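Castine Group, monthly methods meeting, July
Started 2:10 p.m. in the upstairs room, after some trouble finding chairs
Chair: Anselmo Caldeira. Notes: Naveed Jatoi

1. Last month's minutes
Approved with one fix. I had written that the Plikel training run was finished when it had only been started, and Anselmo was kind enough to say that everyone reads those two words the same way by July. Corrected in the shared copy.

2. Where the demonstration set stands
We have 3,787 demonstrations in the Drundo set after cleaning. Another 146 were dropped because the pose track of the hand went missing for too long in the middle of the reach. Anselmo asked whether we were being too strict, and we had a good long talk about it (longer than the agenda allowed, my fault). The feeling in the room was that short gaps can be filled in, but a gap right at the moment of closing on the object leaves the policy guessing at the one thing we want it to learn. We will keep the current cutoff and revisit it after the next comparison.

3. Result of the marker comparison
This was the main item, and I am very glad to have it in the minutes at last. The question was whether cube markers, with a pattern on each visible side, hold the hand pose better than the single flat tag we used in the spring, especially when the wrist turns inside a shelf compartment. We held out 191 reaches that neither model had seen and scored both against the same hand-labeled poses. The cubes did clearly better on the deep reaches. On the open ledge there was hardly any difference, and Anselmo wants that said just as plainly in the write-up as the good news, which I agree with.

There was a question about whether the gain comes from the cubes or from the newer calibration, since both changed in the same week. Fair point, and a slightly painful one. We will rerun the flat-tag data with the new calibration before anybody quotes the result outside the group.

4. Shelf reaches and the view from the head
We spent a while on viewpoint. Looking steeply down over the shelving, the top board takes up a lot of the view, and the policy has to make do with whatever shows below it. Anselmo suggested cropping the top away. I would rather leave it in for now, as the model may be using the board's edge to judge where the compartments begin, and we have no test that tells us either way.

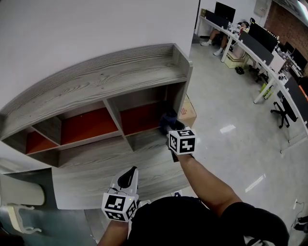 Right hand reaching toward a dark navy object on the lower shelf; hand-held gripper in the left. Marker cubes on both sides.

We also talked over the background. The desks and monitors come into these views, and Guerra's reviewers asked in their notes whether the policy could be leaning on them to work out where it is. We agreed to train one version with everything beyond the shelving blurred and see what happens to the score.

5. Actions
Naveed: rerun flat-tag data with the new calibration, same held-out reaches.
Naveed: blurred-background version, once the rerun is off the machine.
Anselmo: draft the paragraph on open-ledge results and send it around.
Anselmo: reply to Guerra, with thanks, and tell them the comparison is still being checked.

6. Any other business
The labeling guide has 4 different spellings of "pregrasp" in it. Anselmo will pick one. Closed at 3:25 p.m.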